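# How a Robot Learns to Pick Things Up (Mostly by Dropping Them)

You have been picking things up since you were a baby. You were terrible at it. You grabbed at spoons and missed, you grabbed at the cat and didn't miss, and after a year or two your hands had it sorted.

Robots start out worse than you did, and they don't even have a cat.

For a long time, people taught robots by writing very careful instructions. Move left. Go down. Close fingers. That works well if the thing you want is always in the same spot. Move it a bit to one side and the robot will proudly pick up a handful of air.

## Clistine has a go

The researchers at the Bajwa lab tried another method with a robot arm called Clistine. They gave it a bin of odds and ends and let it practise. The rules were simple:

1. Look in the bin.
2. Guess a good place to grab.
3. Grab.
4. Find out how wrong you were.

Each try gets a score. If something comes up in the fingers, that's a one. If nothing does, that's a zero. Clistine got a great many zeros. A computer program called Kendo keeps all the pictures and all the scores, and hunts for patterns in them. Maybe grabbing the rim of a bowl tends to work. Maybe poking the middle of one doesn't. Kendo doesn't know what a bowl is, and has never had soup, but it can still learn which shapes and colours go with a one.

After 600 tries, Clistine was still pretty hopeless. After 1,000 it was a little less hopeless, and everyone in the lab was very excited, which tells you something about robot labs.

## Why such a strange mix?

If you only ever practised on tennis balls, you'd be brilliant at tennis balls and useless at breakfast. Robots have the same trouble, so the bin gets a jumble: a garden trowel, a blue plastic bowl, a clear little ball, a toy building block.
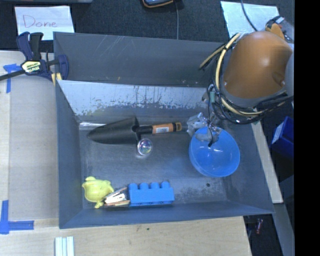

Every kind of object is its own sort of nuisance. Clear things are hard for a camera, which may see straight through them to whatever is behind. Long things are heavy at one end and like to swing. Round things roll off the moment you touch them.

## Did it work?

The practice stopped at 2,119 tries. Then came the test, with objects Clistine had never met. It picked up 8 out of every 10 on the first go. The ones it missed were mostly small and flat, like a coin on a table. (Try that one yourself with mittens on.)

The next batch of practice is planned for December, with squashy things. Kendo will have to start collecting zeros all over again.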